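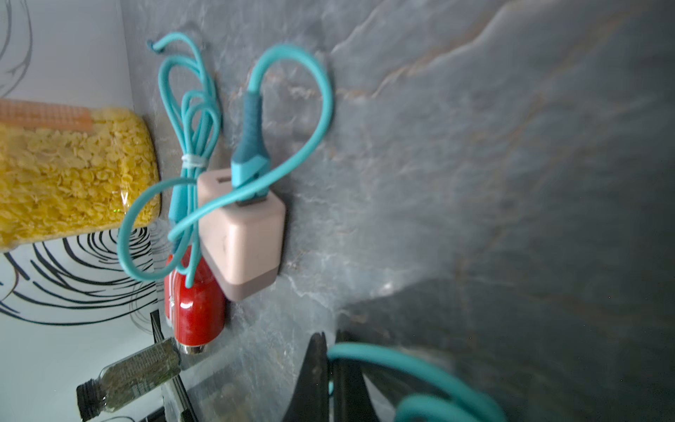 Emese Orbán asks under my last thread whether I really do manage a whole fortnight with one small bag, or whether I'm quietly leaving out the second one that my husband carries. Fair question, Emese! He carries his own, and there is nothing of mine in it except (once) a pair of walking shoes, and I heard about those shoes all the way to Lukeck. So I thought I'd go through the whole business properly, as we're off again soon and my bag is half packed on the spare bed.

First of all, I wasn't born a light packer. My mother took an iron on holiday. We went to the same boarding house every June and it had an iron, a perfectly good one, and she took ours regardless, wrapped in a bath towel, and the towel came too in case the boarding house towels were thin. I grew up thinking a suitcase ought to need two people on the stairs.

What changed me was the station at Trultard, which has a footbridge and no lift. I had a hard case with wheels that were no use whatsoever on steps, a shoulder bag, and a carrier bag of food because I worry about trains. A very kind student took one end of the case and we went up like people moving a piano. I missed the connection anyway and sat on the platform eating a boiled egg and thinking about my choices.

Now then, clothes. I take what I'd wear in an ordinary week at home and then I take out anything I'm only bringing because I feel sorry for it. You'll know the sort of thing, the linen trousers that never get a turn. They can have a turn in the garden. Everything left has to go with everything else, so for me that means navy, and a yellow cardigan to cheer up the navy.

I wash things as I go, in the basin, in the evening, and roll them in a towel and tread on it. Do tread on it! It makes more difference than any amount of wringing, and it's rather satisfying after a day of being polite in a language you only half speak. Socks dry overnight almost anywhere. Jeans do not, so I stopped taking jeans, and I miss them less than I thought I would.
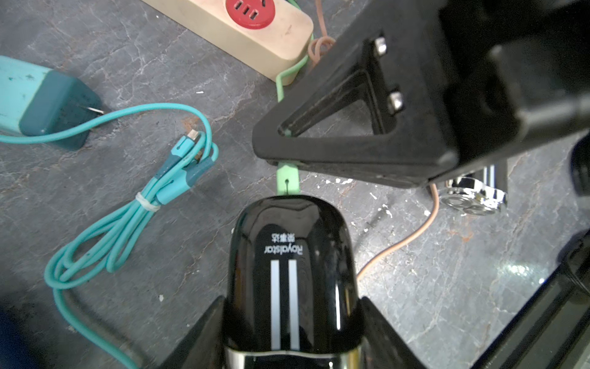 The sponge bag is where most of us come unstuck, I think. Mine used to be the heaviest thing in the case. I had the full-size shampoo, the full-size conditioner, and a tub of bath salts for places that only had showers. These days I decant into little pots and write on the lids in biro, after an unfortunate morning with foot cream. My husband says his side of things is simple and then asks to borrow my toothpaste before we've even left the country.

If you forget something, you can nearly always buy it, and buying it is often a nice part of the day. I've had some lovely conversations in chemists' shops. The woman in Lukeck acted out indigestion for me with such feeling that I'd have bought anything she had.

Books are my weakness and I won't pretend I've solved it. I allow myself two paperbacks, and I leave each one behind when I've finished it. The guest house we like, the Erdős, has a shelf on the landing for exactly that, and last time I found one of my own from the visit before with somebody else's shopping list in it. Radishes, candles, string. I've kept the list.
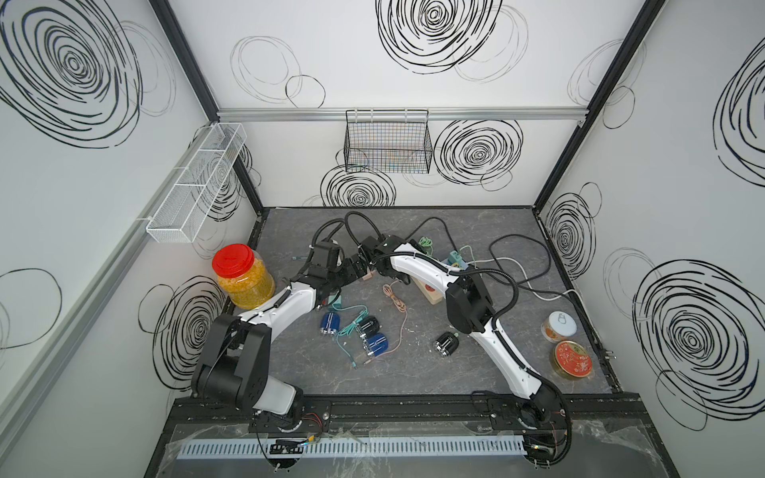
As for money, one thing I hadn't reckoned on is how much a big case costs you once you've arrived. Left luggage at the Erdős end of our journey is 2000 forints for a small locker and 3000 for a large one, so every time we stop off for an afternoon I've paid for my lunchtime coffee by not having the big case. I don't say that to my husband any more, as he has started saying it before I can.

A few people have asked which bag. It's a Tavard, the plain canvas one, and I bought it second-hand with someone's sweet wrappers still in the side pocket. It isn't clever. It has one large space and a couple of pockets, and I did look at the ones with compartments for everything, but I could never remember which compartment I'd been sensible about.

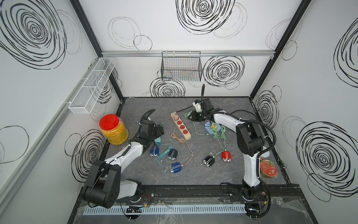
Black basket on the back rail, white one on the left.

Going back to the packing itself, I lay it all out the evening before, go and have my supper, and come back and look again. Something always goes back in the drawer. Last time it was a hat I'd packed for a wedding we weren't invited to.

Emese, do tell me what you end up taking, and if it's an iron I shan't say a word. I'm off to label my lids.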